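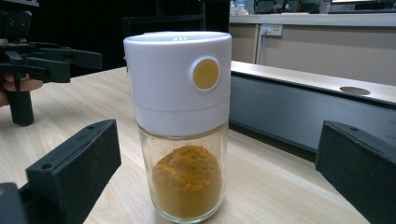
**Volet 2 – Rangement des épices et condiments**

Note d'avancement à l'attention de Shona Lindsay, programme Tanevura
Rédaction : Jessie Nisbet
Période : jusqu'à fin juin

Je commence par ce qui avance, la liste est courte. Les contenants sont choisis, l'étagère est montée et le plan de table est arrêté. Le reste dépend encore de questions que j'avais posées dans la note précédente et qui n'ont reçu que des réponses partielles.

### Les contenants

Le modèle retenu pour les poudres est un doseur à bouchon blanc et bouton jaune moutarde, avec un corps en verre transparent. Dougal Swanson y tient beaucoup. Son argument est qu'on voit le contenu sans lire d'étiquette, et sur ce point il a raison : une poudre jaune orangé se repère de loin. Je suis moins convaincue par la suite du raisonnement. Curcuma et curry se ressemblent derrière un verre, et je ne vois pas comment une personne qui découvre la cuisine fera la différence sans étiquette. J'ai demandé que l'étiquetage soit rétabli dans le budget. Dougal estime que c'est une dépense de confort.

Le bouton doit délivrer une quantité régulière de poudre. Le fournisseur, Truvico, nous l'a assuré par courriel, sans joindre de mesure. Tant que personne n'a pesé quoi que ce soit, je préfère que le mot « doseur » soit employé avec prudence dans la communication du programme. La brochure préparée chez Innes parle de « précision » à deux reprises, il faudrait corriger avant impression.

Pour ce qui se verse, nous gardons les petits pots cylindriques à couvercle blanc. Ils coûtent moins, se ferment d'une main et ne posent aucun problème de stock. Je n'ai rien à leur reprocher, sinon que le plastique laisse moins bien voir le contenu que le verre.

### L'étagère

La version précédente du dossier prévoyait un meuble mural. L'idée est abandonnée, le bailleur refuse tout perçage. Nous sommes passés à une petite structure à poser, en tube métallique noir, avec un plateau haut et une tablette basse. Elle se place sur la table en bois clair, au milieu. 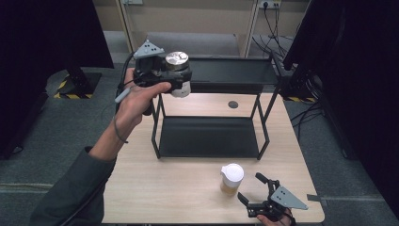
*Le poste de rangement : étagère noire à deux niveaux, petit pot à couvercle blanc posé devant.*

Trois remarques sur ce choix.

La tablette basse est très près de la table. Elle convient pour des pots courts, mais je n'ai pas encore la preuve qu'on puisse y glisser les doseurs, qui sont hauts, et les en ressortir sans les coucher. Chang-ho Geum doit vérifier les hauteurs avec l'ensemble des modèles. Il devait le faire en mai.

Le passe-câble de la table tombe dans la zone de l'étagère. Pour l'instant je le signale simplement : si quelqu'un compte y faire passer une alimentation, il faudra décaler les pieds et refaire le plan.

Enfin, le plateau noir est élégant en catalogue. Je demande à voir ce qu'il donne après quelques semaines de farine et de paprika. Paraskevi Liapis, qui a tenu une cuisine collective pendant des années, a eu la même réaction que moi et propose un revêtement clair. Le devis est joint.

### Le réassort

C'est le point faible du volet, et je regrette qu'il n'ait occupé que quelques lignes dans le cahier des charges. Le principe écrit est le suivant : « tout contenant presque vide est retiré, nettoyé, rempli et remis à sa place ». Cela suppose un seuil. Or « presque vide » n'a pas le même sens pour Dougal, qui attend le dernier gramme, et pour Paraskevi, qui remplit dès que le verre se voit à mi-hauteur.

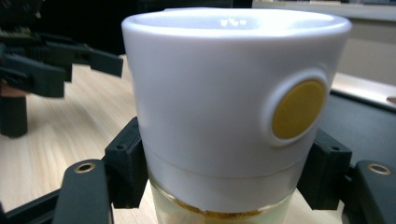
J'ai donc proposé un repère unique, tracé au bas de la partie en verre, sous lequel on ne discute plus. Wurkosa nous a fait parvenir un gabarit autocollant qui pourrait servir, à condition que la colle résiste au lavage, ce que leur fiche technique affirme sans préciser la température.

Il reste à décider ce qu'on fait des dépôts. Une poudre qui s'accroche à la paroi donne l'impression qu'il y a encore de quoi servir alors que le bouton ne délivre plus rien d'utile. Remplir par-dessus me paraît une mauvaise habitude : on mélange des lots et on perd la date d'ouverture. Dougal juge cette crainte excessive. Je maintiens le nettoyage complet à chaque remplissage dans la procédure provisoire, jusqu'à avis contraire de votre part.

### Indicateurs

Le tableau de bord du programme affiche 100 % pour « équipement du poste ». Ce chiffre signifie que les achats sont passés. Il ne dit rien de l'usage, et je vous demande de ne pas le reprendre tel quel dans la synthèse annuelle. Un indicateur plus honnête serait la part des contenants retrouvés à leur place en fin de journée. Nous n'avons pas encore de relevé à ce sujet.

### Demandes

- rétablir la ligne « étiquettes », supprimée au printemps ;
- accord sur le revêtement clair pour le plateau ;
- un essai de dosage sur balance, avant toute nouvelle commande chez Truvico ;
- report de quatre semaines pour la procédure de réassort définitive.

Sans réponse sur les étiquettes, je ne validerai pas l'ouverture du poste aux nouveaux usagers. Chang-ho vous enverra les hauteurs séparément, dès qu'il les aura prises.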